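Home | Talks | Notes | About | Contact

Sleep and the night shift: what I said (more or less) in Gonham

Enda Breathnach
Jan 31, 2020

Right, slide one is just my name, so skip it. Say hello, thank Grażyna for the invitation, check they can hear me at the back.

Start with the question. Who's on nights this week? Hands up. Who slept more than six hours after the last one? Wait for the laugh. There's always a laugh, and it's a tired one.

I did ward nights at Mellor for years and thought I was good at them. I was dreadful at them! I drove home with the window down and the radio on full, and I called that coping. 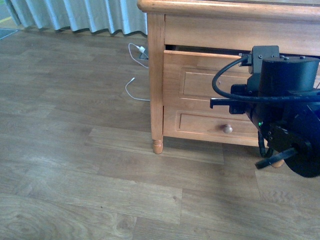

So, the survey. We sent it to over 3000 staff at the Stidel and Rellen sites in July and got 1000 back, which Witold Kwiatkowski tells me is decent for a form that arrives in the middle of annual leave. Go slowly on this slide. Most people said the second day was worse than the first — that surprised me, so ask if it surprises them.

Don't get dragged into the melatonin argument. If someone asks, say we didn't look at it and point them to Lucyna Kołodziej, who knows far more than I do (she's in the second row, she'll forgive me).

Next bit is what people told us in the free text box. Read two out, no more. The one about the neighbour's drum kit, and the one from the porter who eats his dinner at seven in the morning and his breakfast in the dark. Pause after that one.
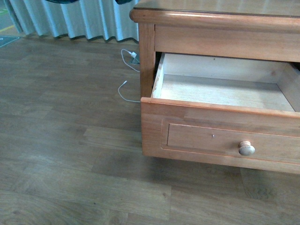
Then naps. I get a bit preachy here, so keep it short. A twenty minute nap on a break isn't slacking, and a unit that has a decent chair and a door that shuts is halfway there. Rellen has both. Stidel has the chair.

If time's running out, drop the caffeine slide and go straight to rotas. Forward rotation, days then lates then nights, and proper notice of changes. Managers in the room will want the costs. Witold Cieślak has the sheet, I don't, so don't guess.

Questions. Repeat each one into the mic, I forgot last time.

6 comments | 14 shares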